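12/22/24

Notes on the Standum to Skendton walking pilgrimage, mostly for anyone planning next September. Distances are from my own GPS log and differ slightly from the printed guide.

The full route is 151 km. I booked the self-guided package through Wistex, which covers guesthouses, breakfasts and bag transfer but leaves lunches and the return coach to you. The bag limit is 20 kg and they do weigh it. Mine was under with no trouble, although winter boots would have changed that. 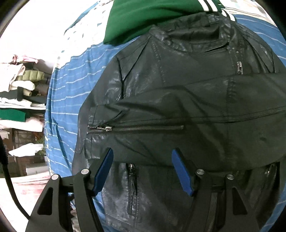 *Leather jacket on the striped bedspread.*

Stages are uneven. The first four days follow the river and are graded easy, with gravel underfoot and a chapel or wayside cross at most of the road junctions. After Kettler the path leaves the valley and the signage gets worse. The yellow markers are painted on fence posts, and several posts have been replaced without being repainted. Download the track before you leave Kettler, as mobile coverage drops out past the quarry.

Pilgrim passports are stamped at the parish office in each town, not at the church itself. Office hours are short and the one in Kettler closes over lunch. I missed it and had to backtrack the next morning, which cost me most of the cool part of the day.

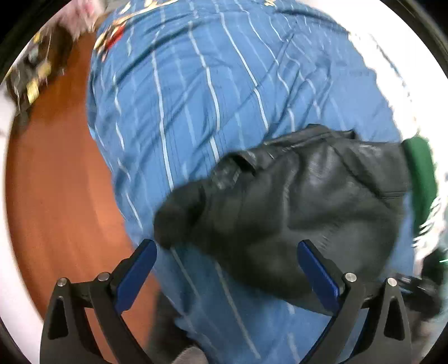

Guesthouse standards along the route are consistent enough that I wouldn't pay for the upgraded category. Rooms are small, heating is controlled centrally, and extra blankets have to be requested before the desk closes. On clothing, a black leather jacket is the wrong layer for this walk: heavy, slow to dry and awkward to pack. A light shell and a fleece will do the same job at a fraction of the weight.

The abbey at Skendton holds almost 150 people for the evening service and fills early. Walkers with a completed passport use the side door. The coach back to Standum leaves from the lower car park, and tickets are sold on board, cash only.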